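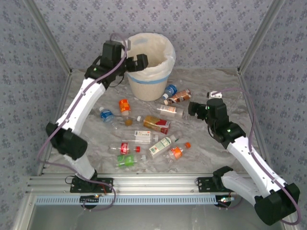
How often should you change a wastebasket liner if the basket only ever gets dry trash?
Once a week in an office or bedroom, and the same day if anything went in with liquid still in it.

The second half of that sentence covers more baskets than people like to admit. Ask anyone at the Veres building what they throw away at their desk and they will say paper. Then look on a Tuesday evening, and it is drink bottles all the way down, most of them with a last swallow somebody was saving for a better moment.

This came up because of the letter. Several of you got it, taped to the elevator door, on the subject of "the smell on the second floor." I am not going to say which office it was. They know, and they have since bought a candle, which I would ask them to stop lighting. The smell is now vanilla and old iced tea.

So, some housekeeping on housekeeping.

Drink bottles go in the recycling, which lives in the hall by the copier and has lived there since January. If you must drop one in your own basket for now, empty it first. The sink is next to the copier too. You will pass both on the way to complain about either.

Caps: our hauler, Oklow, wants them back on the bottle. I called twice to make sure, as I had been telling everybody the opposite and wanted to be wrong in private. Loose caps are small enough to fall through the sorting equipment and end up with the regular trash. Screw it on, toss it in. Crushing the bottle a little before the cap goes back on is appreciated, particularly after a birthday lunch.

Liners next. We buy them in cases of 500, and I had assumed a case would see us through to the holidays. Veronika Tóth, who does the supply orders, went into the closet last week and found 242 left. I do not believe this building filled the difference with trash. I believe people are taking the liner out when there is a single granola wrapper in it, tying a knot in the top, and feeling good about themselves. If the liner is clean and dry, tip what is in it into the big can and leave it where it is. It can go another day. It can go several.

When you do put in a new one, fold the edge down over the outside of the rim, a good two inches of it. A liner that just sits inside the basket stays up until the first bottle lands, and then it is at the bottom with the bottle, and whatever was in the bottle is now in the basket. If yours slides even when folded, gather the slack on one side and tie it in a small knot under the rim. A big rubber band works too, and the mail room has a drawer of them that has not been opened since we had mail.

A word about the size. The closet stocks one kind, and it fits the small round baskets. It does not fit the tall square thing that the Prulness people brought with them when they moved in, and stretching it will not help. They have been told. They have a plan, and I am told the plan is tape.

If your basket already smells, a new liner over the old smell is only a lid. Take the liner out, wash the inside with dish soap and warm water, and get the bottom edge where the side meets the floor of the basket, since that is where the sticky part hides. Let it dry upside down overnight. A spoonful of baking soda under the fresh liner does some good — under it, please, and not sprinkled on top, where it turns to paste the first time somebody gets rid of a coffee.

Pickup has not changed. The hall bins go down at the end of the day, and desk baskets are still up to you, as they were when we all voted for the cheaper cleaning contract. There were 14 hands up, and one of them was mine, so I will be carrying my own bottles down the hall with everybody else.

Last thing. The blue step stool from the supply closet has gone missing again. It was last seen under somebody's feet at Ritwood, being used as a footrest. The liners are on the top shelf. Veronika is not tall, and she is the one who decides what kind of coffee we order.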